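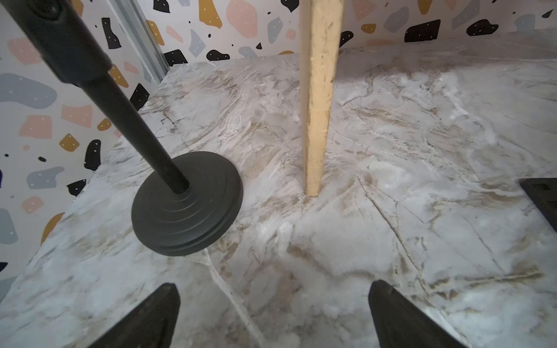 Why do people put patterned paper on the walls behind a small work surface?

Mostly because it changes the look of a corner quickly and cheaply, and because small marks are harder to see on a busy pattern than on plain paint.

4. Wall coverings and surfaces in small work corners

4.1 What we mean by a corner

In this section we look at the part of the home where a work surface meets two walls. We call this a work corner, whatever it is used for. In the homes we studied, corners were used for making tea, sewing, sorting post, model building and charging phones, often all in the same week. The postal survey in Drarovano and Brirton brought back 3,216 usable replies, and 456 of these said that the household had at least one corner of this kind outside the main kitchen worktop. From that group we chose 40 homes to visit. The way they were chosen is set out in section 3.

We left out full kitchens. A fitted kitchen usually has tiles or a splashback chosen along with the worktop, and the people living there may have had no say in either. In a work corner the wall and the surface are more often chosen at different times, and it is the match between them that interests us.

4.2 Choice of pattern

The replies gave three main groups of wall covering: plain, small repeat and scattered. Scattered patterns include terrazzo-style papers, leaf prints and paint splashes. They have no clear line for the eye to follow, and people who had hung the paper themselves told us this made joins easier to hide. A stripe or a grid that is slightly out at the bottom of the wall will look worse the longer it runs, and several people had given up on one for that reason.

Terrazzo-style papers came up more than we had expected. Figure 4 shows one used on both walls of a corner, with pebble-like shapes in black, mustard yellow, dusty pink and slate blue-grey on a pale off-white ground. Many of the shapes carry tiny white specks. The surface is also patterned, in white marble with tan, beige and grey veining, so two stone looks meet along the edges. The two do not share a scale. The larger shapes in the paper are bold and separate, while the veining runs in streaks.

Whether this is a good match is a matter of taste, and those we spoke to were split. Some liked a pale ground in both wall and surface and did not mind the rest. Others said that one pattern should give way to the other. A common view in Brirton was that a marble look wants a plain wall, though several of the people who held it had a patterned wall themselves, left by an earlier tenant.

4.3 The join between the walls

The inside corner is where most of the trouble starts. Paper taken round a corner in one piece tends to pull away from the angle as the paste dries, and a fold there will crack if it is knocked. Paper cut at the corner leaves two raw edges. Households dealt with this by overlapping the paper, by filling the gap with sealant, or by fitting a trim.

In Figure 4 a vertical metal strip runs down the angle between the walls towards the back corner of the surface. A strip like this gives a hard, straight line that the pattern lacks, and a small mismatch on either side of it is easy to overlook. The drawback reported by households with similar trims was dirt, which collects down each side and has to be brushed out. In the Rewi guide sheet, which we gave to every household before the visit, we had advised a 50 mm overlap and no trim. Few had followed it, and we have since taken that line out of the sheet.

4.4 Things that stand on the surface

We asked each household to leave the corner as it would be on a normal Wednesday. What stood there fell into two kinds. Flat things, such as trays, books and chopping boards, hid the surface and left the wall in full view. Upright things did the opposite. They took up little of the surface but broke up the view of the wall behind.

Stands and poles belong to the second kind. The black stand in Figure 4 has a heavy round base with ridged rings on top and a slim pole rising from the middle, and next to it a pale wooden stick stands on end. Both are plain, and both read clearly against the coloured shapes because they are long and straight. We found the same with lamp stems, kitchen roll holders and rulers in jars. Small rounded items were harder to pick out. In the Nulum matching task, described in section 5, people took longer to find a button or a coin against a scattered pattern than against a plain one, and the effect was stronger when the item shared a colour with the paper.

4.5 Marks and wear

Marks on the wall were most often found low down, just over the surface, where cloths and sleeves reach. On plain paint they were easy to see from the doorway. On scattered patterns we often had to stand close and tilt a torch to find them, and the household was sometimes surprised to be shown them. This was the reason most often given for choosing such a paper, and our visits bear it out.

Marble-patterned surfaces were less forgiving. The veining hides crumbs and tea drips quite well, but a dull patch or a scuff on a white area still shows, and it tends to be noticed when the light comes in from the side. Wooden items left standing for a long time were blamed for some patches, and metal bases for others. We could not test either claim during a single visit, and we have not used them in the scores that follow.

Wear on the front edge of the surface was recorded separately and is dealt with in section 6, along with the cleaning products that each household kept nearby.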